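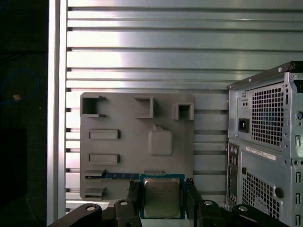 Figure 4. Maquette de carte mère fixée sur la paroi en profilés d'aluminium ; bande bleue posée en travers de sa partie basse et processeur tenu entre deux doigts de pince noirs.

3.2 Matériel d'apprentissage pour l'assemblage

La maquette, que nous appelons Grisell dans la suite du texte, reproduit en plastique gris les principaux emplacements d'une carte mère. Nous avons gardé seulement les reliefs nécessaires aux exercices : les boîtiers ouverts du bord supérieur, les rails du processeur et la longue fente qui reçoit la barrette. Les pistes et les petits composants ont été supprimés. Selon Negi, qui a dessiné la pièce, un débutant regarde d'abord les détails et il oublie la forme générale du logement.

Le montage vertical a été discuté longtemps. À plat, la main cache moins le logement, mais l'élève travaille alors dans une position qu'il ne retrouvera pas toujours devant une tour ouverte.
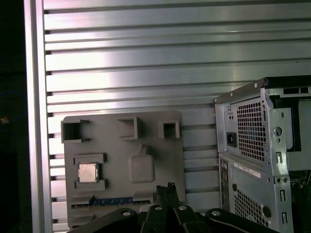
Nous avons donc conservé la position verticale pour les deux groupes, et le jeu entre les rails et le processeur a été augmenté après les premières séances. Au total, 670 essais de pose ont été retenus pour l'analyse. Parmi eux, 395 concernent la barrette et les autres concernent le processeur. Les essais interrompus par l'élève n'entrent pas dans ce compte.

3.3 Passage au boîtier réel

La deuxième partie des exercices porte sur un boîtier du commerce. Le bloc d'alimentation y occupe beaucoup de place et il limite l'accès au fond. Jansen propose de le traiter comme un obstacle à part entière dans la grille d'observation Usent, ce que nous avons fait à partir de décembre.

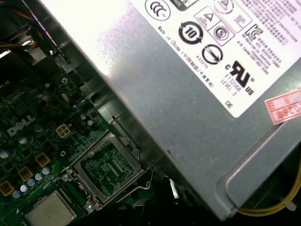 Figure 5. Bloc d'alimentation dans le châssis Dell ouvert, avec son étiquette réglementaire.

Les élèves devaient aussi relever sur l'étiquette les marques de conformité, par exemple CCC et KC, avant de commencer le démontage. Cette consigne vient du cours Hovley et nous n'avons pas mesuré son effet sur la durée des exercices.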